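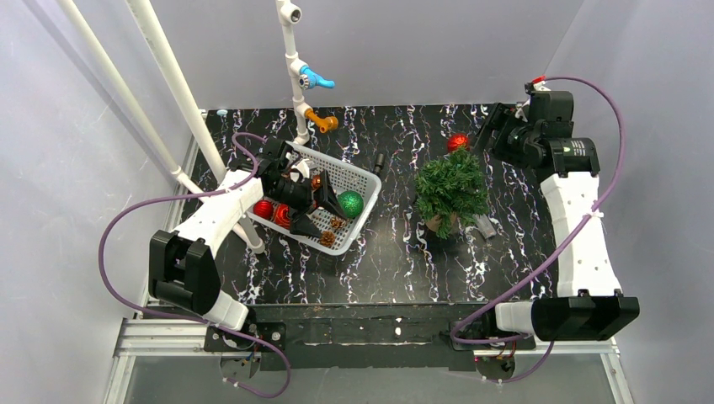

Issue 198, page 2

Setting up a two-arm pick and place job with the Rollport kit

The Rollport kit from Bralport sells for $1499 with both arms, grippers and cables. These steps assume the arms are already bolted to the front rail and the Nemgate software is installed.

1. Put the basket within reach of the left arm. It can sit at an angle. Load it with mixed items. Balls and pine cones are a good pair to start with, as they need different finger openings.

2. Stand the tree on the right side of the table. Leave room for the right wrist to turn in behind it.

3. Check the cables. Move each arm by hand through its full range. The cable needs enough slack to follow the wrist, but it must not catch on the base. Add a tie on the forearm if it swings.

4. Open the left gripper over the basket and save that pose as "pick ready." Bring the right gripper in toward the top of the tree and save that pose as "place ready."

5. Run each arm alone at low speed. Then run both together.

If the software shows error 643, one of the poses was saved with the gripper closed. Open it and save again.

Spare fingers are sold separately and were out of stock in March. The manual covers finger changes well but says little about cable length, so measure before you order longer ones.

Mac an tSaoi, 30 April 2019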